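社团日记:双臂机器人和洗衣篮

星期二晚上的活动,我又写一点记录。我的中文还在学习,有些句子可能不太自然,请大家原谅。
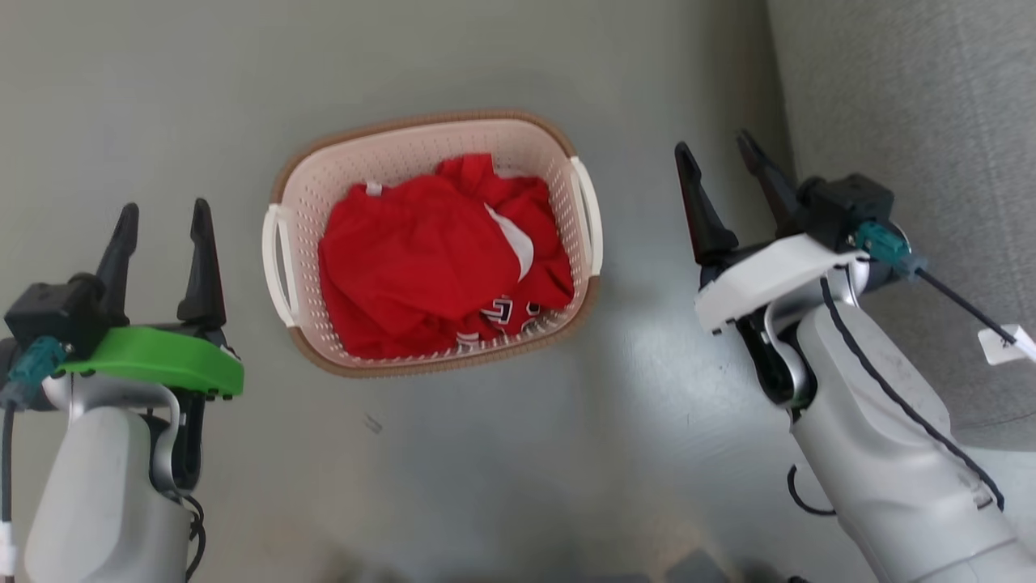 我们社团这个学期的题目叫“家务”。每个小组要选一件家里的事情,教机器人做。有的小组选了擦桌子,有的选了摆鞋子。我们组选了搬洗衣篮,听起来很简单,所以别的组一开始有点羡慕我们。现在他们不羡慕了。

先说为什么要用两只手臂。上个学期我们只用一只手臂,抓的是海绵和空瓶子,这样的东西一边抓住就可以拿走。洗衣篮不一样,只抓一个把手,篮子就会歪,里面的衣服往一边滑。所以两只夹爪要同时到把手的位置,同时合上,然后同时往上抬。“同时”这个词我在课本里学过很久了,但是到了这个项目我才知道它有多难。如果左边早合上了半秒,篮子就会转一点,右边的夹爪就对不准了。

篮子的两个把手是白色的,在短的两边,一边一个,向外面弯。把手上有一点反光,我担心这个会影响相机,所以和组员讨论了很长时间。他们觉得没有关系,我还是觉得应该多录一些不同灯光的数据。最后我们决定晚上录一半,下午录一半。

篮子里面放的是红色的衣服,篮子壁是浅粉色的,有很多小孔。我本来想用毛巾,因为毛巾比较整齐。可是指导老师说,真正的家里没有人把脏衣服叠好了再放进去。我觉得她说得对。

篮子放在地上,不放在桌子上,这也是我们讨论过的。放在地上,手臂要伸得比较低,手腕的角度不太舒服。旁边还有一件灰色布面的大家具,右边的手臂必须小心。有一次练习的时候,右手的夹爪擦到了布面,声音不大,但是我们都停下来检查了一遍。以后每次开始以前,我都先让右手慢慢走一次空的路线。

两只夹爪上面的安装件颜色不同,左边是绿色,右边是白色。这个对我很有用。我遥控的时候容易紧张,一紧张就分不清左和右(用中文说的时候更分不清),所以我现在喊“绿的往下”“白的往外”。组员笑我,后来他们自己也这样喊了。

我们的程序叫Stilar,名字是去年的同学起的,意思我问过,没有得到答案。录下来的动作先存到Stilar里面,再分成一段一段的。老师希望我们到学期末有2000段。我算了一下,每个晚上录60段左右已经很累,手指会酸。现在我们有几乎200段,其中有15段我打算删掉,因为我在中间犹豫了,手停在篮子上面不动。机器人如果学了这个,也会学会犹豫。

还有一个小问题是线。手臂旁边有黑色的线,转手腕的时候容易拉紧。上个星期有一个接头松了,画面突然没有了,我以为是程序坏了,找了一个晚上的错误。现在我写了一张检查的单子贴在电脑旁边,第一条就是“先看接头”。

隔壁学校的社团Urkodton也在准备春天的比赛,听说他们做的是叠衣服。叠衣服比搬篮子难很多,我很佩服。比赛的场地还没有通知,规则也只发了前面几页,里面写篮子的重量有限制,但是没有写衣服可不可以湿。我已经写邮件去问了,还没有收到回信。

下个星期我们要把篮子斜着放,每次换一个角度,看看手臂能不能自己找到把手。如果有同学家里有不用的洗衣篮,什么颜色都可以,请借给我们,请在下面留言。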